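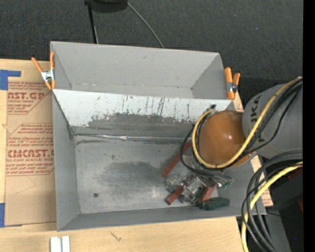
Bats sharing a roof trade stomach viruses less often than expected, study finds

2024-03-26

Bats that spend the day packed together like commuters turn out to be surprisingly stingy with their germs, according to a study released by the Honkanen Institute.

Researchers followed 334 bats in three colonies over two wet seasons, collecting droppings from plastic sheets spread under the roosts. It was, by all accounts, the glamorous end of virology.

The team was looking for a group of gut viruses known to pass easily between animals in close quarters. They expected to find the same strains all over each roost. Instead, most strains stayed within small clusters of up to 25 animals that tended to hang in the same spot night after night, apparently on poor terms with the neighbors.

"We had a lovely model that said everyone would catch everything," said Ntombi Matlala, the virologist who led the work. "The bats had not read it."

The clusters held even when the weather turned and the colonies squeezed into less space. Only during the birthing season did strains move freely from one end of a roost to the other, a pattern that will surprise no parent with a child in day care.

Declan Trevaskis, a disease ecologist at the Kotison Center who was not involved in the study, called the sampling careful but warned against reading too much into three colonies of one species. Other bats roost in caves by the thousands, he said, and may be less fussy about company.

None of the viruses found is known to infect people. The authors say the results could help health agencies decide when to test colonies near homes and farms, where money for such work is short and enthusiasm for it shorter.

Matlala's group plans to return in April to sample 10 more roosts. The plastic sheets, she said, will be new.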